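Bench notes, 18th August

Parts sorting, second go. Feeling much better about this than I did last time, when everything went back into jam jars and I sulked.

The old system (jars with masking tape labels) has had its day. Three of the labels had fallen off and one said "useful" in my handwriting, which was no help to anyone. Tipped the lot out into baking trays this morning and started again from the beginning. Lovely job, once you get into it! I had the radio on and lost most of the morning without noticing.

Sorting by thread first, then by length. Ruth wanted it by head type and we tried that for a bit, but you end up hunting through all the pan heads for one short M3 and it drives you up the wall. Thread first is so much quicker. Washers go in beside the screws they fit - Florante's idea and a very good one, I wish we'd done it years ago.

Weighed the M3 nuts instead of counting. Ten on the small scale, divided up, then the whole pile. Comes to just over 3000, so would everyone PLEASE stop ordering M3 nuts. We have 82 of the M4 nyloc and those do need topping up. Put a bag of 100 on the Gaster list, and another bag of the M2.5 spring washers while I was at it.

Odd finds at the bottom of the jars:
- brass inserts, two sizes, mixed. Separated with tweezers. Very satisfying.
- 8 grub screws with the sockets rounded out. Binned.
- the tiny hex key for the Pulenlow clamp!! Missing since before the move. Now on a loop of red string by the vice.
- one milk tooth (?) - Ruth says it's a bit of ceramic spacer. I'm not convinced.

Now the boxes. I've gone for the smoky see-through sort with thin dividers, two rows of cells with a long divider down the middle. The lid opens right back and lies flat on the bench, so you can tip small bits into the lid first and pick out strays before they go in. I really like working this way. The latches are on the front wall and small, so use a thumbnail and don't lever them with a screwdriver (I know who does this).

Wiped the white bench down before starting, and it still needs a proper clean with something stronger. Smudges everywhere. It's a good surface for this work though, a dropped black screw shows up straight away.

Plan for the first box, back row left to right: M2, M2.5, M3 short, M3 long. Front row the same order, nuts and washers. Anything longer than the cell goes in the drawer under the bench, no bending the rules and laying them diagonally. Labels on the outside of the lid, printed this time. Florante has the label machine at his end and promises there's tape in it.

Second box for the Ñahui kit, which has its own daft threads and must be kept apart. Third for electrical bits: crimps, ferrules, the little fuses. I haven't decided about heat shrink. It springs about and takes up twice the room it should. Perhaps cut it all to one length and stand it in a mug.

To do next:
- print labels
- find a shelf deep enough (measure the one above the Gikov drawers)
- ask Ruth whether she wants the nylon screws kept
- rinse the jam jars, offer them round, keep two for brushes 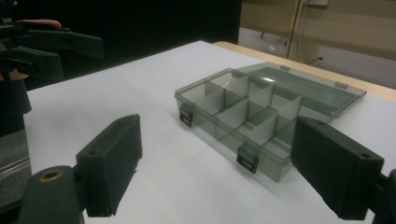 First box open on the bench, dividers in.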